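Fitting and squaring up the fingers on a hand-held gripper

Part four of the Grirnham workshop build log, May 2, 2022
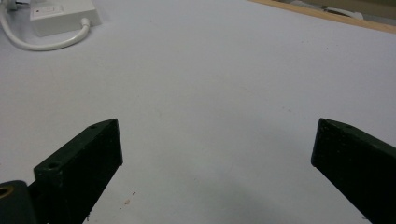 If you've followed the first three parts you should now have a body, a trigger that pulls smoothly and a pair of carriages that slide towards each other when you squeeze. Lovely! Now for the bit I've been looking forward to most, the fingers. Once these are on, the thing stops feeling like a box of parts and starts feeling like a hand.

We call our gripper Ela, and the files are in the Melotness folder on the workshop drive. Use the Wendt version of the finger (the thick, square-tipped one). The slim one from September looked very smart, but it bent as soon as you picked up anything heavier than a mug.

What you need

Two printed fingers, left and right
Four M3 screws and washers
A 2 mm hex key
400 grit wet-and-dry paper, plus a scrap of 2000 if you like things shiny
A small steel square
Masking tape
A clear, flat table

Cleaning up the prints

Knock off any stringing with a fingernail, then run a drill bit through the screw holes by hand. Turn it slowly and let it find its own way. Don't use a powered drill here. I did on my first pair and the holes went oval in about a second.

Lay the 400 grit flat on the table and rub the gripping face of each finger over it in a figure of eight. You want the face flat, and that's all. A bit of roughness left in the surface is a good thing and helps the grip no end, so save the 2000 grit for the edges of the carriage where it slides.

Fitting them

Open the gripper all the way and hold it so the trigger is under your hand. Start with the left finger. Push it on to its carriage until it stops, drop in both screws with their washers, and do them up until they just begin to bite. Then do the same on the right. Leave all four slightly loose for now, as you need some wiggle for the next step.

If a finger won't go fully home, take it off and look in the slot for a blob of plastic. Forcing it will split the carriage, and the carriage takes 73 minutes to print, so ask me how I know.

Squaring up

This is the fussy part, and I love it. Close the gripper slowly over the flat table and watch the tips come together. They should meet along their whole width. On mine the top corners touched first and left a thin wedge of light underneath.

Put the square against the side of the left finger, nudge it true and nip up the front screw. Close the gripper so the right finger settles against the left one, hold it there with a wrap of masking tape, and tighten everything else a quarter turn at a time, swapping sides as you go. Peel off the tape and try it again. It took me 11 goes, but I am very picky!

Trying it out

Start with a strip of paper. Close the tips on it and pull: it should drag evenly from one side to the other. If one edge slips free, go back to the square. Then try a pencil, a matchbox and a teaspoon. The teaspoon is the hard one, so try it by the handle first and then by the bowl.

Give the screws another check after the first evening's use, because new prints settle a little. If one keeps working loose, a dab of clear nail varnish on the head will hold it and still let you undo it later.

Part five is the wiring for the position sensor, so leave the cover off the body for now.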